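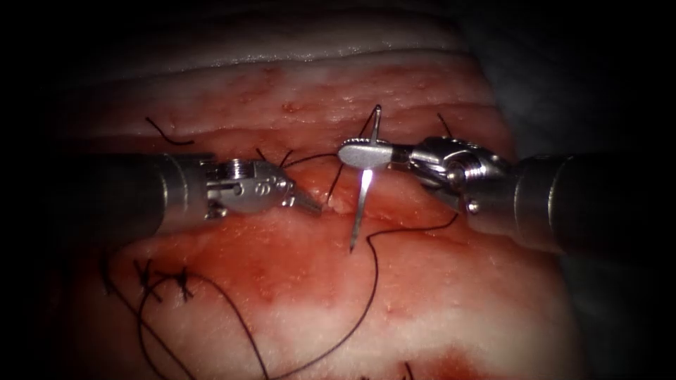

Slide 1. Incision across layered tissue, with an instrument on each side.

Good morning. I'm Merle Stubbs, and I work on wound care leaflets at the Gandham clinic. My talk is on how we write the sheet people take home after surgery, and what we changed in ours.

Slide 2. The old sheet
It ran to 1,053 words on two sides of paper. Most of it was written by different departments over several years. The phone number was at the bottom of the second side, under the parking information. Pause here and let people read the slide.

Slide 3. What patients told us
In March we phoned 116 people who had been home for a week. Rawiri Mudgway made most of the calls. More than half had read only the first side. The questions that came up again and again were when to shower, when to drive, and how much redness is normal. Our old sheet answered the first two on the back. It did not answer the third at all.
Read the quote: "I kept looking at it and I didn't know what I was looking for."

Slide 4. Words we took out
Ambulate. Void. Exudate. Contraindicated. "As tolerated" went too. Patients read it as permission to do anything. We now say "Stop if it hurts more than it did this morning."
If someone asks about the medical terms: staff still use them in the chart.

Slide 5. The new sheet
One side, 12 short sections, large type. The phone number is at the top and again at the end. Each section starts with a question in the patient's words, such as "Can I get the dressing wet?" Ewan Tamihana did the layout. Hand out the copies now, not before.

Slide 6. When to call
This took the longest to agree on. We had 13 drafts of this one box. The surgeons wanted a full list and the ward nurses wanted four lines. We printed the four lines, with the full list on the website.

Slide 7. Still to do
Translations are not finished. Delwyn Pryor is testing the sheet with people who have low vision, and her first comments are about the gray heading bars. We have not repeated the phone survey yet, so I can't give you a before and after.

Questions. Leave ten minutes. Spare copies are on the table by the door.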